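May, by Morenike Etim
Filed under: Short Fiction, Work

The Monday they switched on the packing line, Bernardo Azevedo brought in a cake with a robot on it. It looked more like a refrigerator, but we ate it standing up by the lockers and everybody said how nice it was.

I'd been at Halta eight years by then, all of them on desk sets. If you ever bought one of those office bundles with the pens and the clips and the pad of notes, there's a fair chance I put the pad in the box. There were 20 of us on that floor when I started. You stood shoulder to shoulder and talked all day long, and your hands just got on with it. I knew when Ladi Ugwu's baby had a tooth coming before his own mother did. (His mother is Nneka, she worked across from me, and she was pretty sore about it.)

Now there were three of us left on desk sets, and we had chairs. Everyone else had gone over to the Vikuson building or taken the money. Yanling Tang, Nneka and me, in a glass room above the floor, with a screen each and a headset I never once saw anybody use.

The job went like this. The arms downstairs did the packing. Before they were allowed to pack something new, they had to practice it in the computer, thousands and thousands of times, on a pretend table with a pretend item on it. Our part was to look at the pretend item and say whether it was right. Right size, right color, lying the way a thing lies. You clicked yes or you clicked no and typed a note.

My first one was the Stikitz pad, the pink one.

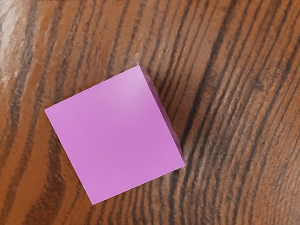 The Stikitz pad, practice table, my first morning.

I looked at it for so long that Yanling leaned over to see if my screen had frozen.

"It's a pad," she said.

"I know it's a pad."

"So click yes."

But I'd handled that pad more than I've handled my own children — I mean it, do the math — and something was bugging me. It was the right pink, near enough. It was set down crooked, and that was fine, they come down the chute every which way. The wood was way fancier than anything at Halta, where the tables are gray and have gum under them, but Bernardo had told us not to fuss about the tables. They changed the tables on purpose so the arm wouldn't get attached to one. I liked that. I thought, well, good luck to it, I got attached to mine.

What bugged me was the top sheet. It was perfectly flat. A real Stikitz pad has a lift to it, a little curl along the loose side, and that curl is how you pick it up. You slide your thumb in toward the glue and bring the whole stack. Grab it by the loose side and you've got one sheet in your hand and the rest on the floor. I did that my entire first week. Old Usman, who trained me, called it peeling the onion.

So I clicked no. In the note I wrote: top sheet should curl, pick up from glue side, see me.

"See me," Yanling said. "Like you're the principal."

Bernardo came up before lunch with his tablet held against his chest. I figured I was in trouble. He asked me to show him, so I went down to the supply closet, got a real pad and did it for him, thumb in, scoop, done. He asked me to do it again slower. Then he asked me to do it again and he filmed my hand. Just the hand.

"How did you figure that out?" he said.

"Eight years," I said. "And Usman."

He typed that. I saw him put a question mark after Usman.

Nneka was quiet when I got back upstairs. She'd been clicking yes all morning, nearly a whole shift's worth of staplers. Finally she took off her glasses and said, "You know you just gave it to them."

"Gave what?"

She held up her thumb.

I didn't have anything to say to that, so I ate my sandwich. She wasn't mad, I don't think. She gave me half her orange. But I kept my hand in my lap for a while, feeling a bit silly about it.

By Thursday the pad on my screen had its curl. Somebody somewhere had drawn it in, and they'd got it pretty good, a touch too neat at the corner. I clicked yes. Then I went over to the window and watched the arm at my old spot pick up a pink pad, a real one, from the glue side, and set it in a box, and reach back for another.

Yanling came and stood next to me. Then Nneka did too, and for a minute we were shoulder to shoulder again.

"So how's Ladi's boy?" I said, and Nneka said oh, don't even ask, and told us.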